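Monday, March 22, 2021

Tomatoes, the tram, and a letter from the water people

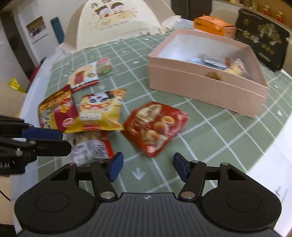
The round table with the green cloth on.

Woke up before the alarm with the blind banging, which meant the southerly had come through overnight like they said it would. Lay there trying to decide if I'd brought the towels in. I hadn't. Two were on the lawn and one had made it as far as the passionfruit, where it's still hanging because I couldn't reach it without the ladder and the ladder is at Renzo's.

So that was the start. Then porridge, then a very long phone call with the water company, who have sent me a bill for 291 dollars. For one person! Who showers like she's being timed! The fellow was nice enough, but he kept saying the reading was "within tolerance" and I kept asking within whose tolerance, and we went round like that until he gave me a reference number ending in 2233 and told me to go and look at the meter with all the taps off. Which I did, in my dressing gown, on my knees on the nature strip, with the school traffic going past. The little red wheel was turning. Slowly, but turning. So there's a leak somewhere between the street and the house and now I have to find a plumber, and I already know what plumbers cost.

Rang Corrado, who did Mum's bathroom. He can come Thursday if it doesn't rain. I asked what happens if it rains and he said, "Then I come when it doesn't." Fair enough.

After that I was determined to get something done that was nice, so I did the tomatoes. I've been putting it off for a fortnight and they were starting to go on the vines – the last of the Romas, plus a whole bucket of those lumpy pink ones that came up by themselves near the compost. Got just on 17 kilos all up, weighed on the bathroom scales by holding the bucket and subtracting myself (not a sum I enjoy). Scored them, dunked them, peeled them, and had the big pot going by eleven with an onion and the end of the basil. The whole house smelled like Nonna's garage. I always think I'll put something clever in, fennel or a bit of orange rind or whatever was in the paper, and then I never do, and it's better plain.

The lids were a worry. I bought the cheap ones last year and three jars never popped, so this time I shelled out for the Bortolotti ones from the deli, and every single jar went down. Pop, pop, pop, all through lunch. There is no better sound. I stood in the kitchen with my cheese sandwich and listened to them. Got 19 jars in the end, plus a bit in a bowl that I had on toast for tea. Must remember to write the year on them, as I found two in the back of the cupboard last week that could've been from any time since the Olympics.

Caught the tram into town at two for my eyes. Missed the first one by the length of the shelter and the driver looked straight at me, I'm sure of it. The next one was packed with kids in sports uniform, all with enormous bags, and I stood the whole way with somebody's hockey stick in my hip. Eyes are fine. Slightly worse in the left, but not enough to change the glasses, so I've come out of it with nothing to pay, and after the water bill I could've kissed her. She puffed the air thing at me twice because I flinched. I always flinch. I flinched when she said she was going to count to three and then I flinched on two.

Ran into Princess on the way back to the stop! Haven't seen her since before all the lockdown business, and she's had her hair cut to her chin and it really suits her. We went and had a coffee, sitting outside in the wind like idiots because neither of us wanted to be in the little room at the back. She's left the library. I couldn't believe it, I thought they'd carry her out of there. She's working three days at a nursery out at Hedmont, mostly in the natives, and she says her back is killing her and she's never slept so well. Told her about my tomatoes coming up in the compost and she was very stern about potato blight. I said it looked fine to me. She said it always looks fine. I'm to send her a photo of the leaves.

She also told me that Seul-gi and Heikki are getting married in May, which I had sort of heard but hadn't heard heard. Just the registry and then lunch somewhere, no presents, which everybody says and nobody means. What on earth do I get them? They've got a proper house full of stuff already. I thought of the tomatoes for about a minute and a half, and I might go back to the idea, perhaps six jars in a nice crate. Princess reckoned a tree. She would.

Home by half past five with sore feet. Stopped at Renzo's for the ladder but he was out, and the dog barked at me through the side gate as if we'd never met. Left a note. Then rang Jen and we did the usual hour. She's still going on about the sofa. The one she ordered was meant to be the dark grey and it's come in something called oyster, and they want her to pay the freight to send it back. I told her to keep it and get a throw. She hung up on me, but in a friendly way, and then rang back to ask how long you boil the jars for.

Tried to watch the Danish thing but I can't follow it if I miss an episode and I've missed two. There's a new policeman and everyone's cross with him. Turned it off and read instead, and got through four pages before I'd dropped the book on my face.

Things for tomorrow – turn the water off at the street overnight and see if the wheel stops (ask Corrado if that makes any sense at all), leaves photo for Princess, labels for jars, milk, stamps, towel out of the passionfruit. And ring Mum back before ten, or she'll have gone to bowls.

Wind's dropped. I can hear the frogs down at the drain again, first time in weeks.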